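pixelmoth
2019-08-11
Anyone tried the $40 sign-up credit on Zodance? I put mine into boosted posts for my little shop and got 39 clicks, no sales. Kinda bummed.

Havarfan9
Clicks are clicks! I ran the same thing in May and picked up 9 newsletter signups. Try the photo ads.
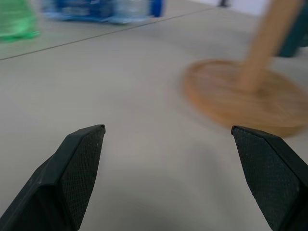
green grips, pale tabletop

pixelmoth
Huh, mine's all text. Might be it.

tollbooth43
Disagree. Photo ads cost me more per click and Plilance still beat them. I'd skip Zodance once the credit runs out.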